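Subject: [tanoli-users] Re: Report from the open day at Iltavon?

Fri 30 October

Hello all,

Last week, on this list, it was asked:

> Did any of you go to the open day at Iltavon? We had to cancel our
> trip. I would like to know (a) if the kitchen demonstration is the same
> one as in August, (b) if visitors could drive the arm themselves,
> and (c) if it is worth the train ticket next time. We are a small
> teaching lab and we think about using Tanoli for our spring course,
> so practical remarks are more useful to me than marketing.
>
> Also, does it still need the big workstation?

I was there with two colleagues from Tritley and I try to answer in order. Sorry for the delay, I wanted first to find my notes.

(a) It is not the same. In August they had one kitchen layout in the simulator, and the arm did one task from beginning to end, always from the same start. Now the layout is changed when the task is loaded, and the objects are also put in other places. The organizers said that they have 300 layouts prepared and that 142 of them were enabled for the public session. I did not see more than a handful, of course. The kitchen is still the part where most visitors stop, and we had to wait until the second round to get a place near the screen.

The program for the morning was a short talk, then the kitchen session, then free time at the stations. The talk was good but too fast for me. The speaker showed the task list as a table with very small letters, and from the third row it was not possible to read it. I asked if the slides will be published and the answer was yes, but I have not seen them yet.

I put three views from the simulated kitchens here. The first is from the gripper side.
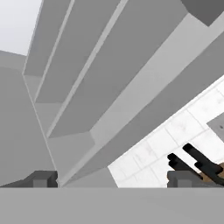
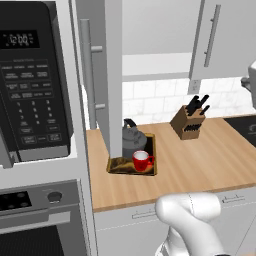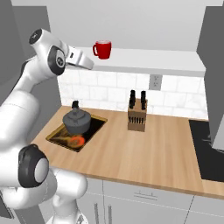 For the spring course I think the most important question is how the students will choose the view. At the station you can change between views with one key, and beginners change too often. My colleague lost the object two times in this way — she looked at the wide view, moved the arm, changed to the close view and did not understand anymore which direction was left. The person at the station told us that it is better to stay with one wide view for the first half hour. I would write this on the exercise sheet.

(b) Yes, visitors could drive. There were 11 stations, each with a hand controller, and you got a turn of a few minutes. The controller is the Plalach one, which some of you know from the older setup. It is lighter than I remembered, but the button for closing the gripper is still too near to the button for reset. I pressed reset by mistake when I was almost finished with my mug, and had to start again from zero. If somebody on this list has found how to move this function to another button, please write, I looked in the settings and did not find it.

The delay between hand and arm was small. I did not measure it. With fast movements you notice it, with slow ones not.

Each finished attempt was saved as an episode, and there was a counter on the wall. When we left it showed 856. I asked if these episodes will be shared with the users, and they said that failed attempts must first be marked as failed, which is done by hand, so it will take time.

(c) This depends on what you want. If you only want to see the arm move, the recorded talk is enough, when it is published. If you want to decide for a course, I would go, because you can sit at a station and find out where your students will have problems. For me the most useful part was the free time after lunch, when it was more quiet and one could ask to load a particular layout. We asked for one with the mug on a shelf, and for me this was clearly harder than when it stands on the counter. Reaching up is fine, but to bring the wrist to a good angle I needed many small corrections.

About the workstation: the stations at the open day were ordinary desktop machines with one graphics card each. I wrote down the model, but I prefer to check it before I send it to the list. For a class I would also ask about the license, because the person I spoke with was not sure if one license covers several seats in the same room.

One practical thing for the next time: the entrance is at the back of the building, not where the map shows it. We walked around the whole block in the rain. And lunch is not included, but there is a bakery across the street.

If you write me which tasks you plan for the course, I can look in my notes if we tried something similar.

Best regards from Tritley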